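Lights back on at Cakano workrooms

Lights on again in the big ground floor workroom at Cakano House, after most of a month with desk lamps and complaints. Electricians finished on Wednesday 15th May, late afternoon, and the room was open to its usual users the next morning.

The old fittings had been buzzing since winter. Two went altogether in the same week, then the landlord, Troltesora, agreed to look at the lot. Work was meant to take 3 days. It took longer - parts came to the wrong door, went back to the depot, came out again.

Ceiling stays as it was. White, beams and all, coffers too. There had been talk of boarding it over and putting in a flat one, which would have been quicker to wire but would of cost the room its height. Users were asked in a survey and 70 per cent wanted the beams left alone. So fluorescent again, same positions as before, new insides.

"I can read a label at the back table now," said Maya Sabbagh, who rents bench space on Dauda Lane side. "Before, I took everything over to the window."

Not everyone is pleased. Najwa Sayegh would have liked dimmers and asked for them twice in writing. Too dear this time round, she was told. She says the room is fine for close work and a bit much for anything after six in the evening. Troltesora say one switch will be split in June so that the side by the glass wall can go off seperately.

The bill: 100 pounds a room on the quarterly charge, spread over the year. Tenants in the smaller rooms upstairs pay the same, and a few of them have written in about that. Liliana Gentile, for the landlord, said letters would be answered by end of the month.

Other bits. The corridor door still sticks. Bike rack is back in its old place. Anybody who lent a lamp while the lights were out should collect it from the front desk, there is a box of them - plugs are taped with names, mostly. Unclaimed ones go to the Busto sale, 30 pence each.

Upstairs rooms next. Dates go on the board by the stairs when Troltesora has them, and users will get a note under the door the week before. 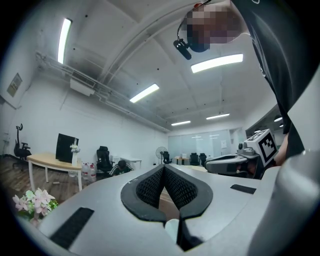

Clodagh Fitzgerald

Ceiling lights at Cakano House, with the beams kept. Questions on the charge to the front desk please, mornings only.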